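Re: [robotics-club] Washroom task, handheld grippers

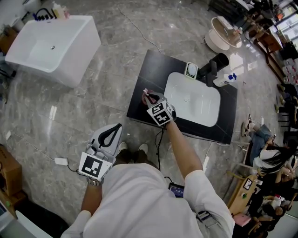 The Cotby student project has adopted the washroom task for the June session, as proposed by the Kosach group. Each team will submit 12 runs at the vanity, using two handheld grippers per operator. Runs should begin with the small items. The pink one at the near-left corner of the black countertop is to be approached from above with the right gripper, and the soap dish and spray bottle remain by the faucet.

The project now holds 493 runs, of which 69 await labels.

> On behalf of the Goicoechea section, we request
> confirmation that both markers must be checked
> before every run. We have 26 students enrolled
> and need to set the bench schedule.

Confirmed. Please send schedules to the list by noon.

Cotby Student Robotics Project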